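Mass Reduction of a Rear Seat Frame for the Wilitwood Two-Door Coupe

Final project report, Vehicle Structures, spring term

1. Background

The Wilitwood is a small rear-drive coupe used as the shared reference car in this course. Each project group is assigned one subassembly and asked to lower its mass without changing the mounting points or the outer dimensions. Our group was assigned the rear seat frame, which in the baseline car is a welded steel tube structure with a stamped steel back panel.

The rear seat receives less attention than the front in most of the papers we read. Front seats carry rails, recliners and airbags, and small savings there are often used up by added equipment. The rear frame is simpler. Its load cases are few, its shape is nearly symmetric about the vehicle centerline, and the back panel is large and lightly loaded over most of its area.

2. Baseline

The baseline frame was supplied as a surface model with material data. We meshed it with shell elements at an average size of 4 mm and used beam elements for the two cross wires under the cushion. Welds were modeled as rigid connections. The real welds are not continuous, so the baseline stiffness is probably overstated, and the same error carries over to the steel parts of the new design.

Three load cases were set in the assignment:

Luggage impact on the back panel from the trunk side
Forward belt pull at the center position
Static occupant load on the cushion frame

The latch loads from folding the seat were left out. The coupe has a fixed rear seat back.

3. Concepts

Concept A kept the steel tube and replaced the stamped panel with an aluminum sheet of greater thickness. Concept B replaced both the tube and the panel with an aluminum extrusion and sheet assembly, joined with adhesive and rivets. Concept C used the steel tube with a molded panel of glass-filled polyamide, ribbed on the trunk side.

Concept B gave the lowest mass on paper. It was dropped after the belt pull case, where the lower corner brackets yielded early. Correcting this required a closed section at each corner, and the added parts removed most of the saving. Concept A met all three cases but raised the question of galvanic corrosion at the bolted joints, and the isolating washers we priced were expensive for the benefit. Concept C was carried forward.

4. Panel design

The panel has a nominal wall of 3 mm with ribs at 54 mm spacing. Rib height varies from the edge to the middle, with the tallest ribs behind the center belt anchor. We tried a closer spacing first. It stiffened the panel but also increased the mass, and the peak stress in the luggage case hardly changed, as that stress occurs at the fastener bosses.

The bosses were then thickened and tied into the nearest rib. Material data came from the Fatodura data sheet in the course library. We used the conditioned values, which are lower than the dry-as-molded values and closer to the state of a part in service. Temperature effects were not included. A car parked in direct sun would see a softer panel than the one we analyzed, and this should be checked before any further work.

5. Solver settings

All runs were done in Kultomach with the explicit solver for the luggage impact and the implicit solver for the other two cases. The longest explicit run took 109 minutes on the lab workstation. Contact between the luggage block and the panel used a friction coefficient of 0.2. Mass scaling was applied to the smallest shell elements, and added mass stayed below one percent of the total.

An early set of runs had to be repeated. The panel thickness had been entered on the wrong side of the midsurface, which left a small gap at the bosses and made the joint too soft.

6. Test of a panel section

A flat section of the panel with four ribs was cut from a milled block of the same base polymer and loaded in three-point bending. The load was increased in steps to 2000 N and held at each step while deflection was read. The measured stiffness was lower than the model predicted. Part of the difference comes from the milled material, which has no fiber orientation, and part from local crushing under the loading roller.
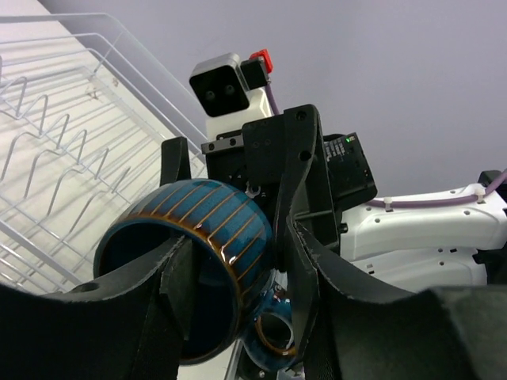
7. Results

The Concept C frame met the stress and deflection limits in all three load cases. The luggage impact remained the governing case. Maximum panel intrusion occurred slightly above the center belt anchor, at the point where the tall ribs end.

Cushion frame results were unchanged from the baseline, since those tubes were not modified. The belt pull case showed a small increase in forward motion at the anchor. The stamped steel panel had been acting as a shear web between the uprights, and the molded panel does this less well. A thin steel strap across the back of the uprights recovered most of the loss.

8. Cost and manufacture

The molded panel needs one tool and no secondary trimming. The Lumenta costing sheet was used with its default labor and energy rates. At low volume the tool dominates the part cost and the steel baseline is cheaper. We did not find a reliable figure for scrap rate with ribs of this depth, and the default value was kept.

9. Open items

Creep at the bosses under long-term bolt preload
Panel behavior at high cabin temperature
Rattle between the strap and the ribs
A repeat of the bending test with a molded sample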